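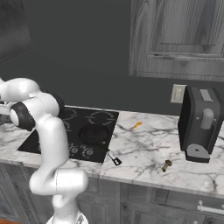 4. What changed for the kitchen staff

4.1 Setting and people

Halell runs a contract kitchen in Ventura that sends out 500 hot lunches on a weekday, and in May it began moving part of its pan station over to an arm. Most of the planning was done in simulation, with the crew sitting beside us and telling us (kindly, and at some length) where we had gone wrong. We are grateful for that patience, and a good deal of what follows belongs to them more than to us.

Over the study period we logged 2306 simulated pan moves and kept notes from the talks we held with the staff after the lunch service. Baltazar Arellano, the lead cook, came to nearly all of these talks, and Jaqueline Ponce, who plans the shifts, joined whenever the schedule let her.

4.2 Who decides when a pan moves

Before the change, moving a pan was hardly a task at all. A cook reached over while talking to someone else, and the pan was off the burner before anyone had thought about it. Once the job had to be written down for Cledis, the planning software, all the small judgments inside it came to the surface - how full the pan is, which way its handle points, whether the next burner is free. Arellano told us he had never put these things into words in his working life, and that he rather enjoyed doing it, though it made him slower for a week or two.

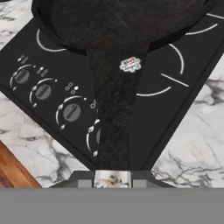
Handles took up more of our talks than any other subject. The cooks wanted to know who would be responsible for turning them the right way, and whether that would become one more chore for the person at the station. In Figure 2 the skillet's handle points down between the two gripper fingers, an approach that suits the arm well, but it also passes over part of the row of knobs and hides some of the fourth one. Ponce picked up on this at once. A cook who wants to change the heat looks at the knob first, she said, and would have to lean in or wait. We had scored handle directions only by how easily the fingers could close, and after her remark we added a second score for how much of the controls stayed in view.

Figure 2. Simulated approach to the handle of a cast-iron skillet, seen from above.

Of the logged moves, 1601 used a handle direction that the cooks also accepted when we went through them together. The remainder led to the longest and friendliest arguments of the project. Some were settled by changing the plan, and others by agreeing that the cook would set the pan down differently in the first place. This second kind of fix deserves some care, as it quietly hands work back to the person, and we have marked each such case in the Ivwood task sheets so that it can be counted in the staffing plan.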